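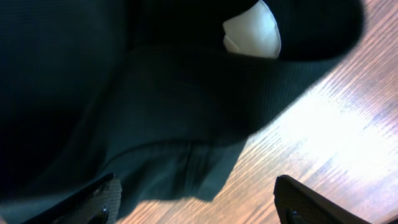 Several customers have asked whether a knit has to be washed before it goes into storage with us. Yes, please. Wash or dry-clean everything first and let it dry fully. Food marks and skin oils draw moths, even when the garment looks clean.

How do I book?
Fill in the form on the Silotier site or call the desk. Bookings for winter clothes open in February.

How much fits in a box?
The standard Kilus box holds nearly 2 armfuls of sweaters. Coats go on a rail instead.

What does it cost?
You pay by the season, per box or per hanging coat. Pickup is free inside the Urnerard district.

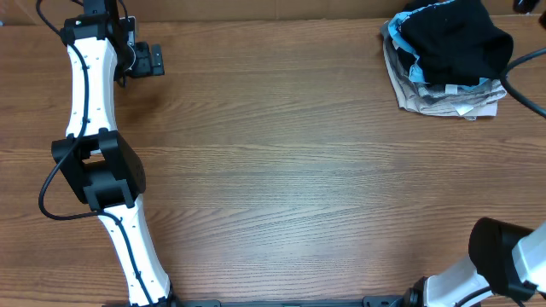
Godelieve Kuipers wrote to ask if she could take out one cardigan and leave the rest. You can. Give us two working days and quote your box number, for example 665. The first visit each season is free.

Do you use mothballs?
No. We use cedar blocks and sticky traps, and we check the traps every two weeks.

Can I store leather or fur?
Leather, yes. We don't take fur. Brouwer, across the street, has a cold room for it.

What if something comes back damaged?
Tell us within a week of delivery and keep the box and its tag. We will ask for photos and the receipt if you have it.

Last updated Tue 20 August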